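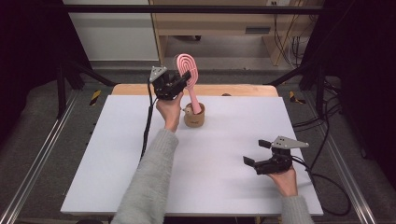

Karngate's last-but-one salon is moving upstairs

December | By Stepan Semeniuk

Home News What's On Your Letters Contact

I've had my hair cut on Flutberg Street since I was tall enough to see over the counter, so I nearly dropped my coffee when I heard that Surura was leaving its shopfront. Relax, it isn't closing! It's going up one flight of stairs, into the old dress-hire rooms above the bakery, and it opens there at 9am on the first working morning after the holidays.

Yevdokiia Kobzar has run the place for 19 years (18 of them with the same kettle, she tells me, and I believe her). The rent on the ground floor was going up by 304 a month and she'd had enough. "I did the sums on the back of an appointment card and then I went and knocked on the baker's door," she said. The baker said yes before she'd finished asking.

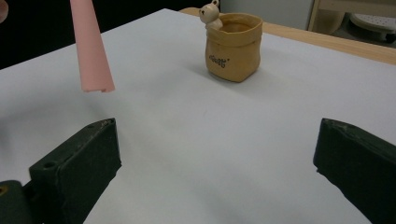 I went up for a nosy while the painters were having their lunch, and I have to say it's lovely up there. You get the morning light from the street side, the ceilings are higher than you'd expect, and the smell of bread comes up through the floorboards, so bring a snack or you'll suffer. There'll be three chairs instead of four, but the basins are staying the same and so are the staff.

Prices are staying put until spring too. A dry trim for the under-tens is still the cheapest thing on the list, and the pensioners' morning carries on as before, with tea. What does change is the booking. Walk-ins will only be taken after 2pm, as there isn't the room for people to sit and wait any more, and I know that'll annoy a few of you (it annoys me, I've never booked a haircut in my life).

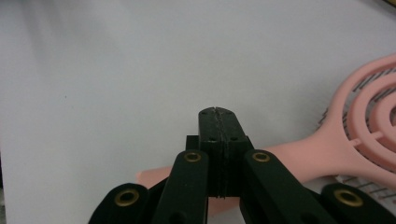 A hand-held gripper, seen close up from behind.

The stairs are the bit I was worried about. There's no lift, and there won't be one. Yevdokiia has sorted something out with Vakulenko, the chemist two doors down, who is lending her the back consulting room one morning a week for anybody who can't manage the climb. She reckons she has 60 regulars who'd struggle, and she's been ringing them all herself in the evenings. 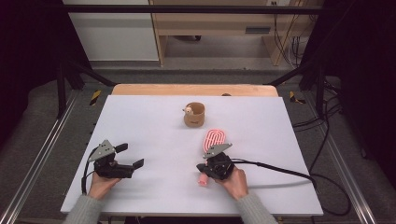

She was halfway through the list when I left, and still had the phone tucked under her chin when she waved me off. As for the old shop, the landlord wouldn't tell me who's taking it. I've heard a phone repair place and I've heard a nail bar, and my own mother swears blind it's going to be a fishmonger. If you know more than she does, drop me a line.

Comments (3)

Maureen P
She rang me last night and we were on for ages. Chemist will suit me fine, my knees are shot.

dontcallmebaz
2pm for walk-ins is no good if you work earlies and sleep afternoons. Any chance of one late night?

Tilly_K
Please let it be the fishmonger.

Older stories Newer stories Back to top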